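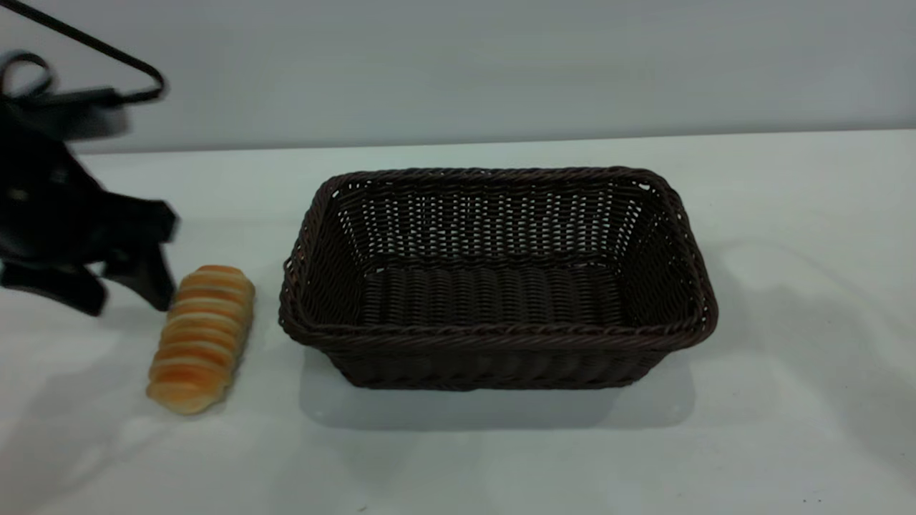
Equipment Plan and Budget for the Tabletop Picking Station

Project report submitted by Rochelle Faulkner and Duangjai Kongkaew
September 3, 2018

1. Purpose

The Flulska student project was asked to prepare a purchasing plan for a second picking station. The existing station is used for placing light food-shaped items into a woven basket on a white table. This report sets out what should be bought, what can be shared between stations, and what should be put off until the next budget period in February.

2. Items required

The arm itself is not included in this plan, as the department has already set one aside. The remaining needs are a gripper with two jaws, spare jaw tips, a cable kit, a table top, and a set of objects and baskets.

Two suppliers were asked for quotes on the gripper. Fledero offered a unit that fits the present mounting plate. Lirka offered a lower price, but its unit needs an adapter and a different power supply. When these were added, the Lirka total was higher. The Fledero gripper is therefore recommended.

Cable routing needs its own line in the budget. On the present station the cable stands out in a loop above the gripper. The cable kit should include clips and a sleeve so that the slack can be held closer to the arm.

3. Objects and baskets

The bread roll has deep ridges between rounded segments, and the grip changes with the place where the jaws close. It should be kept in the object set for this reason. The authors recommend buying 6 matching rolls from Sitthichai, so that a worn one can be replaced without changing the task.

Baskets should be the same dark brown woven type with a braided rim. A basket of another height would require the release point to be set again.

4. Budget

Jaw tips and cable kit: $295
Table top, white: $200
Objects and baskets: $17

The gripper will be paid for from the department's equipment fund and is not listed above. Shipping is included in the quotes received.

5. Items put off until February

A second power supply and a rolling cabinet were considered. Both would be useful, but neither is needed to begin work. The two stations can share the present cabinet if the object sets are stored in marked bins.

6. Approval requested

The authors request approval of the items in Section 4 and permission to place the Fledero order. The quote must be renewed if the order is not placed before the end of the term.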